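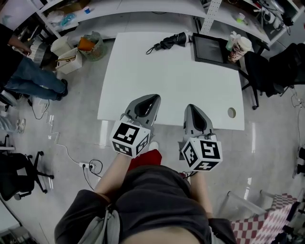 3.2 What ends up on a shared table

I should say at the start of this section that I like a messy desk, and I've tried not to let that colour things (Baldur Overgaard read the drafts and took out the worst of it). Our question was a plain one: when a table belongs to everyone in a room, which belongings get put down on it, and how long do they stay?

We looked at shared tables in 4 workrooms, Rorum, Dralholm, Espinoza and Letow, and logged 716 separate items through February. I'd expected mostly work things, screens and cables and so on. There were plenty of those, but drinks and outdoor things turned up far more than I'd bargained for! A folded umbrella on the far side of a table, a paper cup beside the screen, a little bottle with a green cap: that sort of mixture was entirely ordinary, and after a week or two I stopped finding it funny and started finding it interesting.

We sorted everything into three loose groups. "Parked" things are put down on arrival and picked up on leaving, such as umbrellas, gloves and small bags. "Sipped" things are drinks and whatever came with them. "Settled" things are the ones people told us lived there, mainly screens and trays. Rutilio Barajas wanted a fourth group for wrappers and little decorations, and we argued about it over several lunches. I lost, so they have their own column in the tables and are called "bits".

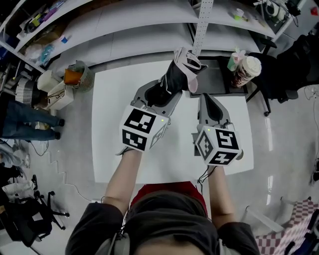 Soft things gave us the most trouble. A mug is a mug wherever you put it, but a piece of fabric changes shape each time someone picks it up, and from across a room a glove and a small pouch can look much the same. Baldur and I coded 600 of the items separately and then compared notes, and nearly all our squabbles were over cloth. In the end we wrote "small fabric item" whenever either of us was unsure, which made the coding duller and a good deal quicker.

The other thing I'd point to is where the parked items go. People seemed to favour the far side and the corners, leaving the stretch in front of the chair clear for their hands. When we asked, most said they'd never thought about it. One person at Letow told us she puts her gloves "wherever my elbows aren't", and I've yet to come up with a better coding rule.

Figure 6. Parked, sipped and settled items and bits on a shared white table. Small fabric items were coded by the wording given in this section, and things kept on nearby shelves or on the floor were left out of the log.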